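Small Refills, Dull Chores and Other Things That Run Out at 2 a.m.

Last updated: November

I keep a list taped inside the pantry door of everything in the house that runs dry without saying so. It began as a shopping list and has turned into a record of grudges. What follows is how I manage most of it.

Dishwasher rinse aid. The little window on my machine has read "full" through two presidents. Ignore it and top up when the glasses start to look like they were washed in milk. Fill slowly and wipe up what spills, or the next load will be mostly foam.

Water softener salt. Break up the crust with a broom handle before you pour in a new bag. I once carried a bag down the basement stairs only to find the tank full to the brim and hollow underneath, like a cheap chocolate rabbit.

Batteries. Keep dead ones in a jar with a lid and live ones anywhere else in the building. Put tape over the ends of the nine-volts. I used to run a system with two identical drawers, and I don't recommend it.
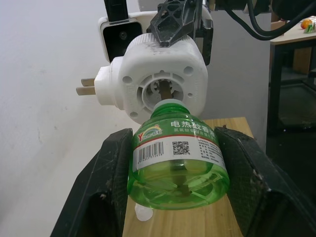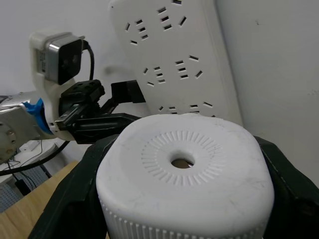 Labels are the part of this hobby I've come around to late. I used to pour things into matching jars, the way the magazines like it, and then stand there sniffing three clear liquids to find out which was vinegar. Now everything stays in what it came in, and I write the month I opened it on a strip of masking tape. Plug-in mosquito liquid is the easy one, as a see-through green bottle with the brown wick down the middle lets you check what's left without a ruler or a flashlight. Put the tape on the side away from the printed label, where you'll still want to read the safety directions. Unplug the heater before you swap bottles, and store spares upright on a high shelf, well away from anything you eat.

Furnace filters. Write the size on the furnace itself in fat marker. The old filter has it printed on the edge, but you'll be standing in the hardware store and the old filter will be in the trash. Mine also has an arrow for the airflow, which I obeyed for the first time last winter. The house got noticeably less dusty — I have told everyone I know.

Printer ink. I have no advice. I have an Okar printer that claims to have done 2,709 pages and objects to every one of them.

Vacuum bags. Buy the next pack when you open the last one. A Prornero bag that's been "nearly full" for a month is a full bag.

Reader comments (3)

softwater_sue: The broom handle thing works. Mine had a bridge so solid I could have parked on it.

Dell in the basement: Masking tape falls off in my laundry room. Freezer tape stays put and takes a pencil.

pantrydoor: Do you have a fix for the rinse aid cap that won't click? Mine has been resting there on trust since spring.

Related

Getting candle wax out of a tablecloth you were told not to use
What to keep under the sink, and what to move today
Descaling a kettle — the lazy way
Our Arkgate step stool, one year and two dents later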